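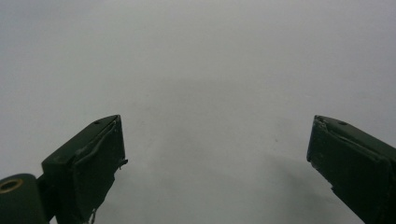 How long should filler dry before you paint a wall?
Until it is the same pale colour all the way across and no longer feels cool to the back of your hand. On a shallow scrape that can be a couple of hours. On a deep hole it can be the next day, whatever the tub says.

Thread on making good a plain wall before painting. One room, one wall colour, old emulsion over plaster. Posting it in the order I do it.

Start with the light. Turn off the ceiling light, stand a lamp on the floor close to the wall and point it along the surface. Dents and old roller ridges throw shadows. Mark each one with a soft pencil, lightly. Pen and felt tip bleed through emulsion.

I marked 13 on the long wall. Seven were old screw holes, the rest were knocks from chair backs.

Screw holes first. Pull the plug if it will come. Put a screw two turns into it and draw it out with pliers. If it won't move, tap it a few millimetres below the surface and fill over it. Don't lever against the plaster or you will have a bigger hole to fill.

Scrape off the raised rim round each hole with the edge of a filling knife. Plaster lifts slightly when a plug goes in. If you leave the rim you will sand the filler down to it for ever and still see a ring.

Brush out the dust, then dampen the hole with a small paintbrush. Damp, no running water. Dry plaster pulls the moisture out of filler and it cracks at the edges.

Filler: I use Bundlow powder for holes and Butance ready-mixed for scrapes. The powder sets harder and shrinks less. The ready-mixed sands more easily and is poor in anything deeper than 2 mm. Other makes will do the same two jobs.

Mix powder in small amounts. A heaped tablespoon is plenty for half a dozen holes. Water first, powder second, stir until it holds a peak. Once it starts to stiffen, bin it. Adding water at that stage gives you weak filler.

Press in with the knife nearly flat, then one pass across at a steeper angle to take off the surplus. Leave it very slightly proud. Deep holes in two goes, the first left a little below the surface.

Sanding. 120 grit on a block to level, 180 to finish. Use a block every time, fingers follow the hollows. Check with the lamp again before putting the paper away. Two of mine needed a second skim.

Wash the wall now, not earlier. Sugar soap at the weak dilution, bottom to top, then clean water top to bottom. Go gently over the filled patches. Leave overnight with the door open.

Spot prime. Bare filler soaks up paint faster than the wall round it and dries to a different sheen, known as flashing. One thin coat of the wall emulsion let down with a little water works. Feather it out past the edge of the patch with a nearly dry brush.

Paint is Erden matt in the off-white they call Chacko. It is a grey-leaning white. Next to a brilliant white ceiling it looks like a definite colour, on its own it looks like white. Get a tester and paint a piece of card if that bothers you.

If the job takes more than one tin, tip them together in a lidded bucket and stir. Batches differ. You will see the change halfway along a wall and nowhere else.

Cut in one wall at a time and roll it while the edge is still wet. Medium pile sleeve for a wall with any texture, short pile for smooth new plaster. Load it properly. A dry roller is where most of the ridges come from.

Second coat after four hours in a warm room, longer in November. I gave it until the following morning.

Someone asked about touching up later. Keep a jam jar of the paint, filled to the top, labelled with room and date. Mine says back room, Friday, November 11, 2022. Dab with a small foam roller, never a brush, and keep the patch as small as you can. After a few years of daylight it won't match and you are better off redoing the wall corner to corner.

Replying to a few at once: yes, matt marks more easily than the wipeable sort. It also hides more. On an old wall with this many repairs I would take matt.

Skirting is next, probably at the weekend. Separate thread.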